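How do I get the white inside of a tray to look white?
Posted by Izzati Sopacua in Home & Tabletop Photography, September 25, 2018
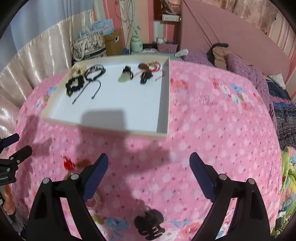 I sell secondhand jewelry and hair things online, one small parcel at a time, and I have reached the stage of the hobby where I own a light meter app and distrust it. My trouble is exposure, or white balance, or both, and I can no longer tell which one I'm losing to. Anything I put in a pale tray comes out wrong. Take the box on the pink bedspread: the inside is smooth and white, the right inner wall goes gray with shade, and sitting in it are a black hair tie and a black cord bracelet with silver-toned beads. If I expose for the white, all my black things turn into one black thing. If I expose for the black, the tray becomes a glowing portal. And if I leave the camera to make up its own mind, the tray comes out the color of old dishwater.

What I shoot with, in case it matters: a Ritari compact, the one with the manual mode hidden three menus down, set to ISO 100. The lamp is a Lumenta desk lamp, bought because it said "daylight" on the carton. There's also a window, which I can't move. I have tried auto white balance, the little cloud, the little light bulb and the little house with a shadow next to it, whose purpose I've never learned. The little house makes everything orange.

I've read the manual. It suggests I "select the optimum setting for the subject." Thank you, manual.

Is there a way to do this that doesn't involve buying a tent? People keep telling me to buy a tent.

griment_user

Buy a tent. I have the Griment folding one and it's fine. The zipper broke but you don't need the zipper. Also shoot RAW.

halfstopdown

You have two problems and they've been taking turns, so let's separate them.

Exposure first. Your camera's meter assumes that whatever you point it at averages out to a middling gray. Point it at a white tray and it thinks, goodness, that's bright, and darkens everything until the tray is gray. There's your dishwater. Point it at a pile of black cord and it does the reverse, and there's your portal. The meter is doing its job both times, in the way that a very literal employee does his job.

If your camera has exposure compensation (the button with the plus and minus on it), frame the shot the way you want it and dial in plus one. Take a picture. Look at the histogram if you can find it, which on a Ritari is under Display, then Info, then Info again. You want the bump for the white to sit near the right edge without piling up against it. If it's jammed against the wall, come back a third of a stop. Once you've found a setting that works, switch to manual, copy the numbers down and leave them alone until the light changes.

That takes care of the tray. The black things need light, and no exposure setting is going to hand it to them. Prop a sheet of white card upright on the side away from the window, just out of the picture, and move it in until you see some texture appear in the cord. Foam board is nice. The back of a cereal box with printer paper taped over it is also nice. Be a bit careful with anything shiny, as the card will show up in it as a pale stripe. Usually that looks good. Sometimes it looks like a card.

Now color. Turn off the lamp. I mean it. Window light and lamp light are different colors, and "daylight" on a carton is more of a mood than a measurement. With both on you'll have one blue side and one yellow side, and no white balance setting can fix both at once. Pick one. I'd pick the window, since you're paying for it already.

Then set a custom white balance. Put a plain gray card where your subject goes, fill the picture with it, and tell the camera that this is neutral. I use the Limport pocket card, which is small and gets lost a lot. White printer paper works in a pinch but many papers have brighteners in them and will push you slightly warm. Redo it if the clouds move in.

One other thing people forget: colored cloth throws its color around. If you're working on something pink, a pale tray can pick up a faint blush along its sides. You can correct for it forever on the computer or lay a white towel underneath. I spent a whole February correcting a green tablecloth out of 557 pictures of teaspoons before it occurred to me to take the tablecloth off.

The little house with a shadow is for open shade, by the way. It's supposed to make things orange.

Izzati Sopacua

Lamp off, cereal box up, plus one and then back a third. The tray is white! The cords have texture! I had no idea that bracelet was so dusty.

I don't have a gray card yet so I used printer paper, and it's a touch warm, as threatened. Can live with it.

dorsetlens

Late afternoon by a north window and a longer exposure with the camera on a stack of books did it for me, same sort of stuff, mostly earrings. Use the 2 second timer so you're not jogging it with your finger. I never got on with custom white balance, I just fix it after. Somebody will be along to say that's wrong.

griment_user

It's wrong. Shoot RAW.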